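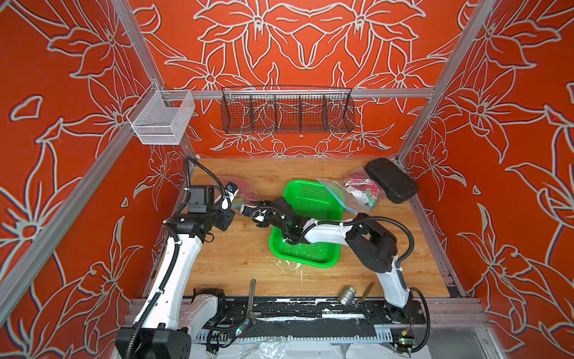
A reader wrote in after the last post that parallel jaws have no business anywhere near plastic bags, and that I should go to suction and stop wasting evenings. Fair position. I tried suction in August. On flat film the cup seals, then the film wrinkles into the cup and the vacuum is gone.

So, back to two fingers per arm. I compared the stock Flekari fingertips with a set of Marnavau soft pads, using filled plastic bags, 80 handoffs per set, arm to arm over the basket. The controller settings were the same for both.

Stock tips: 20 drops. Nearly all came at the moment the second gripper closed, when both arms were pulling on the film. Lowering the closing force helped a little and cost some hold on the heavier bags.

Soft pads: nine drops, but slower release. The film sticks to the pad and the bag swings before it lets go. I added a 40 ms pause after opening and that mostly fixed it.

The wrist camera is the weak part. Clear film gives poor depth, so I pick the grasp point from the color of the contents and offset toward the edge. It works until the contents slide.

Next is a run of 1,000 with the pads, mainly to look at wear.

Comments

Skamadum: Did you re-zero the fingers after the pad swap? Mine were off by the pad thickness.

tapeandshims: What closing speed? Slow fingers push film away.

Contact | © Flekari Bench Notes | Back to top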